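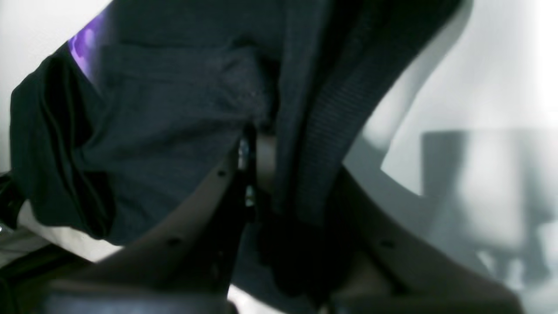 Keeping Records and Turntables Clean at Home

Most surface noise on a used LP is dirt. A smaller share is static, and what remains is wear, which cannot be removed. The routine below deals with the first two and helps identify the third. It assumes a belt-drive or direct-drive turntable with a moving magnet cartridge and a collection stored in an ordinary living room.

Before each play

Put the record on the platter and start the motor. Hold a dry carbon fiber brush so the bristles just touch the surface, with the rows of bristles pointing toward the spindle. Let the record make two full turns, then draw the brush slowly outward and off the edge. Do not press. Pressure bends the bristles flat and they ride over the grooves.

Clean the brush after every side by running the bristles over its own metal handle or a grounded metal surface. Skin oil transfers easily, so keep fingers off the tips.

Tape lint rollers, furniture polish and window cleaner should not be used on vinyl. Adhesive residue collects in the groove. Ammonia and waxes leave films that harden.

Wet cleaning

Wet clean every secondhand record once, before its first play. New records benefit as well if they came in paper sleeves. After that, repeat only when the dry brush no longer brings the noise down.

You need distilled water, a few drops of clear, unscented dish liquid per quart, two soft goat hair or microfiber pads, and a drying rack. Tap water contains minerals that stay behind when it dries. In hard water areas the deposit is audible after a single wash.

Cover the label. A pair of plastic lids the size of the label, with foam gaskets and a bolt through the center, works as well as the commercial label protectors. Tighten the bolt by hand only.

Wet the first pad with the soap solution and work in the direction of the groove, never across it. Five or six passes per side are enough. Rinse with plain distilled water, then repeat the rinse with a second quantity of clean water. Most complaints about wet cleaning come from skipping the second rinse. Soap left in the groove picks up on the stylus as a gray paste and raises the noise floor.

Stand the record in the rack and leave it until both sides are fully dry. A dish rack with plastic-coated wires will do if the wires touch only the edge. Do not use a hair dryer. Vinyl softens at temperatures a hair dryer reaches easily.

Shellac 78s are a separate case. Alcohol dissolves shellac, and many bottled record cleaners contain it. Use distilled water with a very small amount of dish liquid, keep the wet time short, and dry with a towel immediately.

Fluids

Zernard sells a concentrate that is diluted before use. It contains no alcohol and is safe on both vinyl and shellac. Kakard makes a ready-mixed spray that dries faster, but it is for vinyl only, and the nozzle tends to wet the label unless the label is covered. Neither gives a better result than the homemade solution on lightly soiled records. On records with mold or nicotine film the Zernard concentrate removes more in one pass.

Mold needs to be treated apart from the rest of the collection. Throw away the inner sleeve, clean the disc twice, and use pads you are prepared to discard.

Stylus

Clean the stylus before the first side of the day. Turn the amplifier volume down fully. With a dry stylus brush, stroke from the back of the cartridge toward the front only. Side-to-side or front-to-back strokes can bend the cantilever.

For deposits that the dry brush leaves behind, lower the stylus onto a piece of cleaning gel or a dry melamine foam block, straight down, and lift it straight up. Do not drag. Foam is abrasive, and any sideways motion loads the cantilever.

Liquid stylus cleaners should be used sparingly. Apply to the brush, never to the cartridge. Excess fluid travels up the cantilever and can reach the suspension.

Inspect the tip with a jeweler's loupe every few months. A healthy tip looks rounded and symmetrical. Flat, bright facets on either side mean it is due for replacement. Keep a log of hours. I write mine on a card under the dust cover, one stroke per side, and add them up at the end of the month. The last stylus was retired at 3,238 sides.

Platter, mat and belt

Felt mats hold dust and generate static, particularly in December when the heating is on and the air is dry. If the mat lifts off with the record, static is the cause. Cork or rubber reduces it. Vacuum a felt mat with a brush attachment on low suction, off the platter. A rubber mat can be wiped with plain water and dried flat.

Wipe the platter rim and the motor pulley with isopropyl alcohol on a cotton swab twice a year. Remove the belt first. The belt itself should be cleaned with a dry lint-free cloth. If it has gone shiny or shows cracks when stretched slightly between two fingers, replace it. Speed drift on piano recordings is usually the first audible sign.

Keep alcohol off acrylic platters and dust covers. It produces fine surface cracks that cannot be polished out. Use plain water and a soft cloth for these.

Sleeves and storage

Do not put a clean record back into the old paper sleeve. Paper sheds fibers and the old sleeve holds whatever was on the record before. Sedent polyethylene-lined sleeves fit inside standard jackets without folding at the corners. Insert them with the opening facing up, so it sits at right angles to the opening of the jacket.

Avoid soft PVC outer sleeves. Over several years the plasticizer migrates and fogs the vinyl. The fogging sounds like a constant low hiss and does not wash off.

Store records vertically, close enough that none of them leans, loose enough that one can be pulled out without force. Dividers every foot or so keep the load straight. Keep the shelf away from radiators and direct sun. Check the shelf rating before filling it; a full cube of LPs is heavier than most people expect, and particleboard sags in the middle first.

Gatefold jackets should be shelved with the discs in the rear pocket where possible. Box sets can go flat if there are no more than three or four in the stack.

Test record

Pick one record and use it to judge every change. Mine is a Lukoševičius pressing of solo organ music with a long, quiet lead-in on side two. Play the same passage before and after cleaning, at the same volume setting. Clicks that stay in exactly the same place after two washes are damage. Clicks that move are dirt or static.

Batch work

Cleaning one record at a time wastes water and setup. I do a batch on Sunday and let the rack fill once. The current backlog stands at 141 discs, of which 79 have been washed and resleeved. A small pencil mark inside the jacket opening shows which ones are done. Do not use stickers on the jacket itself, as the adhesive stains.

Change the wash solution when it looks cloudy and the rinse water sooner than that. Rinse the pads in distilled water at the end, squeeze them out and dry them face up. Pads stored damp in a closed bag will smell within a few days and should not be used again.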